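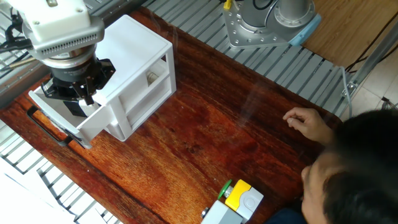 Photo: Brenda Troncoso / Noltholm shared workshop

Call for participants: two-arm bench build, evening group

Last updated 04/09/2021
Reading time: 2 minutes

Noltholm is looking for two people to join the group building a two-arm manipulation bench in the rear bay of the workshop. The positions are unpaid. Bench fees are waived for the length of the build, and tools and consumables are supplied.

Current state of the build

The base is slotted aluminum extrusion with a wooden tabletop set among the rails. One arm carries a black multi-fingered gripper and is being used for drawer work on a small white plastic cabinet. A second arm base is bolted to the rails on the far side of the table. Control software is a set of Python scripts kept under the project name Fikalow. It handles each arm separately and has no shared collision model yet.

Open position 1: motion and grasping

You will take over the drawer routine from Sebastián Pereyra, who stays on as reviewer. The target is 500 consecutive open-and-close cycles on the lowest drawer without an operator reset. The longest run logged so far is 175. Most failures come from the fingers slipping off the front edge when the cabinet has shifted on the tabletop. A fixture for the cabinet is allowed. Gluing it down is not.

You should be able to read and change someone else's Python, work with joint limits and coordinate transforms, and keep a written log of each run.

Open position 2: wiring and frame

The cable runs need to be redone. At present they are routed as each part was added, and several cross the floor. The work covers drag chain or sleeving for both arms, labels at each end, strain relief at the arm bases, and a wiring drawing that matches what is installed. You will also check the stop circuit with Amber Meijer and sign off on it before both arms are powered together.

You should be able to crimp and solder cleanly, use a multimeter, and cut and square extrusion. Mains wiring is not part of the job — Bautista Olivares does all of it.

Conditions

- One evening session a week, three hours, for 13 weeks.
- Workshop induction must be completed before the first session. Current members are exempt.
- Two people present whenever an arm is powered. One stays within reach of the stop button.
- Hands clear of the gripper while a program is running. Reach in only with the program halted.
- Long hair tied back, no loose sleeves, no gloves near moving joints.
- Code and drawings are released to all workshop members at the end of the build.

Formal qualifications are not required. A finished project of any size counts for more, including one that did not perform as planned, provided you can state what went wrong.

How to apply

Send one page of plain text to Beverley Te Moana at the workshop desk. State which position you want, what you have built before, and which evenings you cannot attend. Photos and links are welcome — no video, please. Shortlisted applicants will be asked to one session at the bench before a decision is made.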